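远程随访依从率的几个统计口径问题

七月把随访系统的数据重新跑了一遍,起因是两份内部报告里同一个指标对不上。一份写依从率很高,另一份写得很难看,原始数据却是同一张表。查了两个晚上,问题全在口径,代码没有错。记录如下,主要给自己以后查用。

背景:我们科室用的是 Clustton 的远程随访模块,对象是膝关节术后居家康复的患者。出院时开通账号,手机端推送训练任务和疼痛评分问卷,患者完成后回传,后台按患者汇总。本轮纳入 252 人,观察期八周。院内的电子病历系统与 Clustton 之间通过一个中间库同步,中间库由 Prarnido 维护,每天凌晨三点跑一次。

第一个问题是分母。

报告甲的分母是“已激活账号”,报告乙的分母是“已开通账号”。开通由护士在出院前完成,激活要患者本人首次登录。252 人全部开通,其中相当一部分从未登录。把未登录者剔除,依从率自然上升,但这样算出来的数只能说明愿意用的人用得如何,不能说明这个服务对出院患者整体的覆盖情况。做服务评价应当用开通数,做界面改进可以用激活数,两个数都报,并写明分母。报告甲的表头只写了“患者数”三个字,读的人无从判断。

第二个问题是“完成”的定义。

训练任务在客户端有三种结束方式:视频播放到末尾、手动点“完成”、超时自动关闭。接口文档里状态码只有两个,超时自动关闭和手动完成共用同一个值,要靠另一个时长字段才能区分。报告甲没有读时长字段,于是页面挂在后台、人去做饭的情况也计为完成。我的处理是:时长低于任务标称时长一半的不计,超过标称时长 8 倍的也不计。后一条阈值是看分布定的,没有文献依据,换一个病种大概要重新定。

第三个问题是时间窗。

任务按自然日下发,零点过期。有些患者习惯夜里做,零点过几分才提交,系统记到第二天,于是第一天缺失、第二天重复。报告乙对重复记录直接去重,等于把这一次训练丢掉了。改成凌晨四点切日之后,这类缺失基本消失。注意中间库的同步是三点,切日时间晚于同步时间,所以最近一天的数据总是不完整的,出报表时要截到前一天。这一条我忘过一次,图的末端出现一个很陡的下跌,害得大家讨论了半个下午。
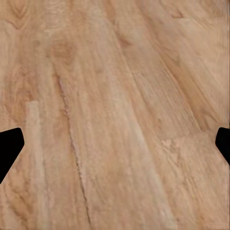
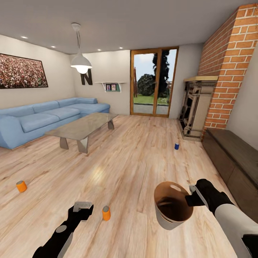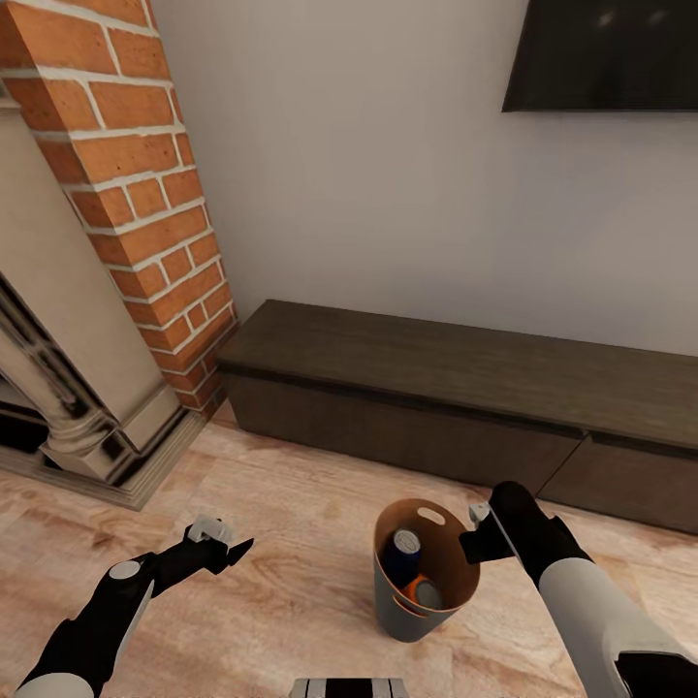
口径统一之后,以开通数为分母,八周内每周至少完成 3 次训练的有 129 人,刚过一半。这个数比报告甲低,比报告乙高。我认为它可以用,但有几点限制。

其一,没有对照组。同期没有开通远程随访的患者,多数是家里没有智能手机或者本人拒绝,年龄结构和基线功能都不一样,直接比较没有意义。历史对照倒是有,来自上线前的纸质训练日记,但纸质日记在复诊前一晚集中补填的现象很普遍,可信度比手机端还低。

其二,完成训练不等于训练做对了。目前的客户端不采集动作数据,只知道视频播完、按钮点过。屈膝角度到没到位、有没有代偿,仍然要靠复诊时由治疗师测量。曾经考虑过接入 Pellegrini 的惯性传感器绑带,试用了几套,佩戴位置偏移后的角度误差比预想大,而且老年患者自己绑不好,暂时搁置。

其三,疼痛评分的缺失不是随机的。把问卷回传率和前一次评分放在一起看,评分处于两端的人下一次更容易不填。不痛的觉得没必要填,痛得厉害的直接来门诊了。所以不能用末次观测结转去补,那样会把两端都抹平。这次先按缺失如实报告,同时列出每周的有效样本量。多重插补以后再说,需要先把门诊就诊记录并进来作为辅助变量。

关于推送频率顺便记一笔。默认设置是每天早八点推一次,未完成则晚上再推一次。Lelolville 康复中心和我们用同一套系统,他们把晚上那次关掉了,理由是投诉多。我们没有关,但改成了连续两天未完成才推。改动前后的数据混在同一个观察期里,没法干净地拆开,因此这里不对推送效果下任何结论。下一轮如果要看,应该在入组时就分好,而且中途不要再动参数。

技术上遗留两件事。一是状态码的问题已经提给 Clustton,对方答复下个版本会把超时关闭单独编码,旧数据不回填。这意味着升级之后,历史数据和新数据要走两套解析逻辑,分界点按客户端版本号判断,不能按日期,患者手机上的更新时间并不一致。二是中间库里患者标识用的是住院号,二次入院的人会有两个号,本轮里有这样的情况,先人工合并了。长期方案应当改用主索引,需要信息科配合,排期未定。

报表脚本的改动:分母、完成判定、切日时间三项全部提到配置文件里,输出时自动写进表头下方的注释行。以后任何一张图脱离了注释行单独流传,一律当作口径不明处理。

旧报告两份都没有撤回,只在共享目录里加了说明,把上述三项差异列在首页。引用过旧数字的幻灯片还没有全部改完,下周接着改。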